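4.2 Where things wait: the bed as a sorting place

We had not set out to write about beds. Our first interviews in Uvmont and Gilmont were meant to follow the moving box from the shop to the new front door, and the questions we had prepared were nearly all of the practical sort: who bought the tape, who wrote on the lids, who decided that the good plates should travel in the car. It was only when we sat down with the transcripts (a long and rather happy February, with a great deal of tea) that we saw how often people answered a question about packing by talking about a bedroom. "I put it all on the bed first," they would say, and then carry on as though anyone would know what they meant. We did know, of course, having done the same thing ourselves, and I think that is why it took us so long to hear it.

Of the 88 households that kept a diary for us, a good many wrote about the bed as the place where belongings went before they went anywhere else. The reasons they gave were homely ones. A bed is wide, it is soft, it stands at a height that spares the back, and it is usually made up with something pale or patterned against which a lost key or a loose button can be found again. One woman in Gilmont told us she always put a clean sheet down before she began, much as her mother had laid newspaper before doing the shoes. The open box then joined the small things on top of the covers and stayed there for as long as the deciding took (Figure 5).
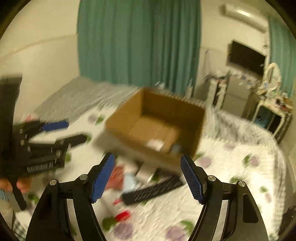 Figure 5. An open cardboard box on a bed with a floral-patterned cover, with a group of small items nearby.

What struck us most, reading the diaries side by side, was the deadline that comes built into the arrangement. A table can hold its muddle for weeks, and several of our households cheerfully admitted to a dining table that had not been dined at since the summer. The bed has to be given back by night. People wrote of this with real feeling. They would begin after lunch on a Thursday, full of good intentions, and by ten o'clock be lifting whole armfuls on to a chair so that they could lie down. Gladys Castaño, who moved twice during the study and kept by far the fullest diary of anyone, called the chair "the second bed", and we have borrowed the phrase for our coding scheme with her kind permission. Under that code we placed any surface to which unsorted things were moved at bedtime, whether a chair, a windowsill or, in two homes, the bath.

The deadline changes what gets kept. In the early part of a session our diarists tended to pick each thing up, think about it, and write down where it had come from. Towards evening the entries grow shorter, and the word "box" begins to do the work of a great many other words. Out of 2616 diary entries, those written late in the day are the ones in which paper things (letters, instruction leaflets, school reports, old passports) are most often packed together without comment. 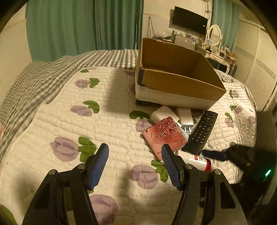 Paper, indeed, deserves a little more patience than we were first inclined to give it. It is light and flat and takes up hardly any room, and so there is seldom a pressing need to part with it, yet it slows the work down more than crockery or clothes ever do. A saucepan does not ask to be read. In the Quintero group — the five households who moved within the same few streets and helped one another to pack — we were told again and again of an hour lost to a leaflet or a bundle of cards, and nearly always the hour was spent sitting on the edge of the bed, with the box pushed back to make room. Vamimport, the small removals firm that passed on our invitation letters, advises its customers to leave papers until last. Most of our households had read that advice and did papers first, because, as one man put it, they were the only part he was looking forward to.

We should add a word of caution before going further. The diaries were kept by people who were willing to write of an evening, and such people may well be fonder of their papers than most. Those who packed in a single rush, with help from relatives and a borrowed van, had little time to keep a diary for anybody, and they appear here chiefly through the interviews. We return to them in Section 4.3, where the hallway takes over from the bedroom.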